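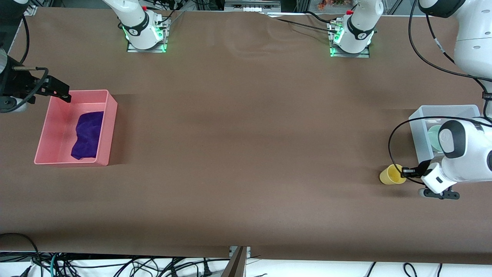
A crumpled purple cloth in a pink plastic bin on a brown tabletop.

Storage bin (household)

A storage bin, in household use, is an open-topped or lidded container used to hold loose articles such as clothing, cleaning cloths, toys, stationery or dry goods. The term covers a wide range of forms, and overlaps in everyday speech with box, tub, crate and basket. In British usage the word bin on its own usually refers to a container for rubbish, and manufacturers selling to British homes therefore tend to prefer storage box or storage tub. This article deals with small and medium rectangular plastic bins of the kind kept on shelves, tables and worktops, and in particular with their use for cloths and other soft goods.

Form and proportions

The common household bin is rectangular, with four walls and a flat floor. The walls usually lean slightly outwards from floor to rim, so that empty bins can be nested one inside another. A rim that is turned over or thickened stiffens the opening and gives the fingers something to hold. Larger bins may have cut-out handles in the short walls, while smaller ones are generally lifted by the rim alone.

Depth has a marked effect on use. Shallow bins, sometimes sold as trays, allow the whole contents to be seen at once and are preferred for items taken out many times a day. Deep bins hold more for the same shelf area but tend to bury whatever was put in first. For folded cloths, a wall height of 14 centimetres is often treated as a comfortable middle size, allowing a single upright row without the tops falling over the rim.

Materials

Most plastic household bins are moulded from polypropylene or polyethylene. Both are light, resist water and ordinary cleaning products, and can be coloured throughout, so that scratches do not show a different shade beneath. Polypropylene is the stiffer of the two and is common in bins with thin walls. Polyethylene is softer and withstands knocks better at low temperatures, which makes it suitable for garages and sheds. Clear bins are often made from polystyrene or similar plastics, which are more likely to crack when dropped.

Enamelled steel, wicker, felt and waxed card are also used. The Plurnamel range of enamelled tubs, produced at Plostine, was sold mainly for larders and sculleries and remained in catalogues until 2000. Its smallest tub, listed as pattern 1292, had the same floor area as the later plastic bins that replaced it, and the two are still found side by side on older shelving.

Colour

Bins are sold in a broad choice of colours, and households commonly use colour as a simple form of labelling. One colour may be given to each room, to each member of the family, or to each type of contents. The system works best where the contents contrast with the bin: a dark cloth is quickly noticed against a pale or bright floor, while a white cloth in a white bin may be overlooked. Strong sunlight fades many plastics over time, with pinks and reds often among the first to change.

Use with cloths and soft goods

Cloths may be kept in a bin in three main ways. In loose storage the cloth is simply dropped in and settles into an irregular heap. The method takes no time and is widely used for dusters, floor cloths and articles waiting to be washed. Its chief drawbacks are creasing and the difficulty of judging how many cloths a heap contains.

In flat storage the cloths are folded to the size of the bin floor and laid in a pile. Creasing is reduced, but only the top cloth can be removed without disturbing the others. In upright storage, sometimes called filing, each cloth is folded into a narrow packet and stood on its edge. All the folds can then be seen from above and any one can be drawn out. Upright storage depends on the bin being reasonably full; where only a few cloths remain, they slump, and a divider or a smaller bin is needed.

Household writers differ on which method should be recommended. Hằng La, whose manual The Linen Shelf is used in several housekeeping courses, advises upright storage for tea towels and table napkins but regards folding as wasted effort for cleaning rags. Saqib Niazi takes the opposite view, arguing that a folded rag is more likely to be used on all its faces before it is washed. Both authors agree that damp cloths should be hung up to dry before they are put away – a closed or deep bin holds moisture and soon develops a stale smell.

Capacity and placing

Manufacturers normally state capacity in litres, measured to the rim. Usable capacity is lower, particularly for fabric, which springs back after being pressed down. A bin of 22 litres will hold a moderate household stock of dusters and tea towels, although a bin of this size can be awkward to lift from a high shelf. Small bins are generally placed with the long side facing the user, as this brings the back wall within easier reach. On a smooth tabletop a light bin may slide when something is pulled from it, and rubber feet or a thin mat are sometimes added.

Care

Plastic bins are washed with warm water and washing-up liquid and dried upside down. Dust and lint gather in the corners, where a soft brush is more effective than a cloth. Abrasive powders dull the surface and should be avoided. Nested bins that have stuck together can usually be parted by running warm water over the outer one.

See also

Basket
Drawer divider
Laundry
Tea towel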